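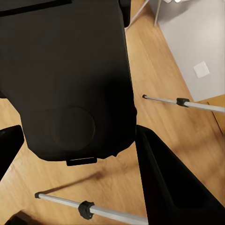 What is a false grasp? It is a fault in which a robot's control software records an object as held when the gripper has closed on nothing, or has not closed at all.

A false grasp is a failure of sensing or timing more often than of strength. The arm lifts, travels and releases as planned, and the error shows up only when the next step finds nothing to work on. In robots that share space with people, it is treated as a safety matter, as an arm that believes it is loaded may move along a path chosen for a load it does not have.

The Farent incident

The best-known case in simulation work is the Farent incident, logged on 2025-07-02 during tests of the Bindus control package. In a set of 600 simulated pickups, the software reported 497 successes. A replay of the wrist views found 60 of these to be false. The fingers had stayed open over bare surface, while a stale reading from the previous trial was passed on as a closed grip.

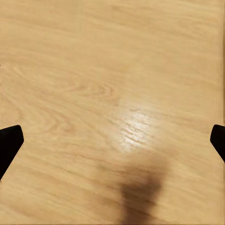 A reader of the project's bulletin objected that the replay should never have been needed, and that any gripper reporting its own finger width could have caught the fault on the first trial. The maintainers replied that the width was being reported correctly but was read 6 control cycles too early.

Causes

Stale state is the usual cause. Others include glare or shadow mistaken for an object's outline, a force threshold set too low, and contact between the fingers and the floor. Two-arm robots add a further case, in which the reading of one gripper is assigned to the other. 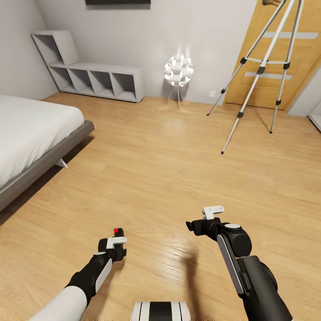
Simulated two-arm robot in a bedroom setting.

Prevention

The Bhattacharjee check, added to Bindus in November, compares finger width before and after closing and rejects any grasp in which the two match. The Rokus simulator also clears all gripper readings between trials. Neither measure detects an object that slips out during travel, for which a second check after the lift is required.

See also: Dropped load; Emergency stop; Sensor lag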